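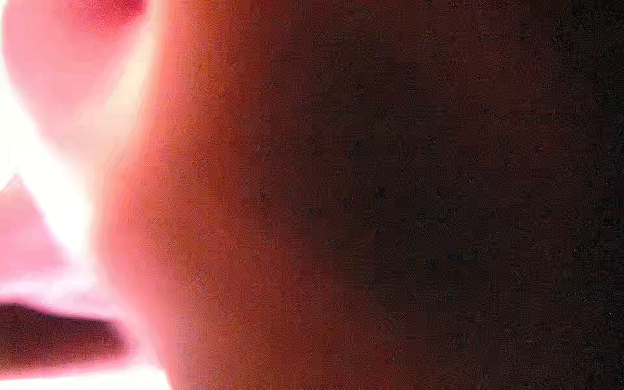 Wrist camera, something very close on the right, bright light on the left.

Wednesday, June 9, 2021

Demo day for the Tunport people. Writing this up the same evening while I still remember who asked what, so excuse the state of it.

Seven visitors in the end, plus Saimi Laitinen from Homora, who had said she might come and then did (very glad of it, she asks the best questions). Neelam did the welcome and the safety talk and I drove. We'd promised them cloth handling on the arm, and cloth handling is what they got, warts and all.

First lesson, and it's one for me: don't put the live wrist feed up on the big screen before you've said what it is. I had it up as they walked in and got a row of very polite faces looking at dark maroon with an orange glow down one side and pink and white beyond that. One chap asked if it was a heat camera. It's a plain colour camera, I said, it just gets far too close to things, and then I spent five minutes on exposure that I'd meant to spend on grasping. Next time the wide view goes up first and the wrist view goes in a corner.

Mind you, the question that came out of it was a good one. Saimi wanted to know what the controller does with a picture like that. Answer: as little as possible! If the view is mostly one dark blob we hold the last good estimate and back off 30 mm. She thought 30 was mean and that we'd be better off backing out until we get an edge we trust. I think she's right. Neelam isn't convinced, she says we'd lose too much time on every pick. To be argued about properly.

Then the purple cloth.

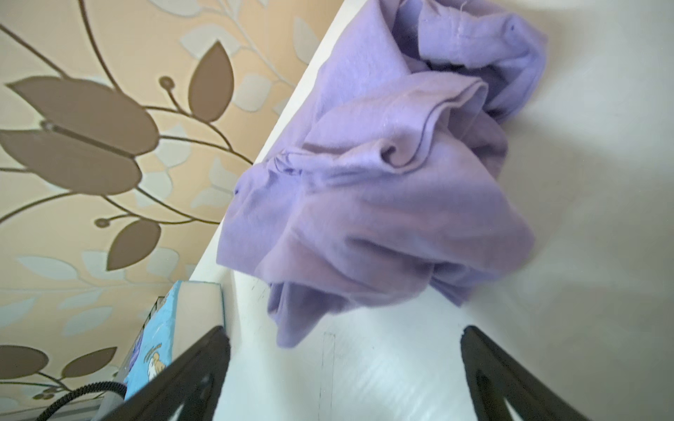
I like using this one because it's soft and a bit bobbly and it never falls the same way twice, so I can't be accused of rehearsing. It was bunched up on the white surface with the hem curled over near the middle, and I talked them through what we look for: a raised fold with a gap under it that the fingers can straddle, and no seam in the way if we can help it. I let two of the visitors choose a fold each by pointing at the screen, and that went down better than anything on my slides. (Do this again. Do more of it. Drop slides 4 onwards.)

Somebody asked about the holes in the fingers, so I passed the spare pair round. Got both back, for the record.

The Barnitura planner was what they mostly wanted to hear about over coffee. How long to teach it a new garment, can it do sleeves, does it cope with busy backgrounds. I said the leafy wallpaper does us a favour there: anything that works against all those leaves and stems should be fine in a plain room. I haven't tested that claim since January and ought to before I say it to anyone else.

To do:
Wide view first on the big screen, wrist view small.
Bring exposure down and try again close up.
Back-off distance: run 44 picks each way, 30 mm against Saimi's version, then talk to Neelam.
Send the Baptista write-up to Tunport, they asked twice.
Order more coffee.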